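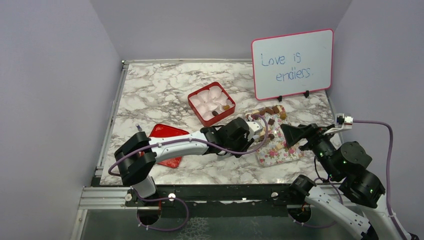

Lautaro Quiroga replied:
Don't put filled chocolates in the fridge, whatever the box is made of. Condensation forms on the shell when they come back out and the sugar blooms. A closed cupboard at 60 F is enough.

tpastor wrote:
Noted. My question was more about the box. It's the red one with the molded insert, two pieces left in it, one nearly black and one golden brown. Can I close it over an insert that is mostly empty, or do the last pieces dry out faster that way?

Katia Costa replied:
The insert makes no difference. What matters is the fit of the lid. A lift-off lid is not airtight, so move the last pieces to a small jar.

Lautaro Quiroga replied:
Disagree on the jar. Dark and caramel in one sealed jar will trade flavors within a week. Leave them in their own compartments and put the closed box inside a zip bag.

Katia Costa replied:
With two pieces left we are not talking about a week.

telma_g wrote:
Different question - what do you use on the board? I have a Farnstead whiteboard about that size and blue marker ghosts badly on it if I leave a message up from November to January. Also, "Love is endlers." Is that a typo for endless?

tpastor wrote:
It says endlers, yes. For ghosting I go over the old line with fresh marker, wipe it while wet, then use isopropyl on a cloth. Keep the alcohol off any printed border.

Octavio Gaete replied:
Endlers are also a fish. I keep nine of them, so I would leave the spelling alone.

telma_g wrote:
Will try the isopropyl. Still in favor of the jar.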